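Naner Bags Opens Strap Repair Bench in Ustthorpe

USTTHORPE, 4 October 2020 - Naner, the maker of Quezada fabric bags, has opened a repair bench at its Ustthorpe workshop. Customers can bring in a bag with a worn strap or a broken fitting and have it mended for a flat fee.

The bench has room for 40 bags a week. Repairs to Quezada bags bought since May are free. Other makes are accepted if the webbing is a width the workshop stocks.

"Most of the bags we get back are sound apart from the strap," said Nigel Ashworth, workshop manager. "We would like people to keep using them."

Straps are laid out on a white-topped table and checked along their full length before any stitching is cut. Replacement webbing is supplied by Imau. 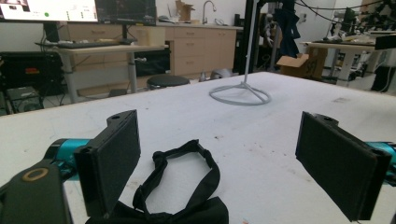 Black webbing strap and fabric bag on a worktable.

Bags may be left at the front counter, Unit 61, Ustthorpe. Owners should empty all pockets first.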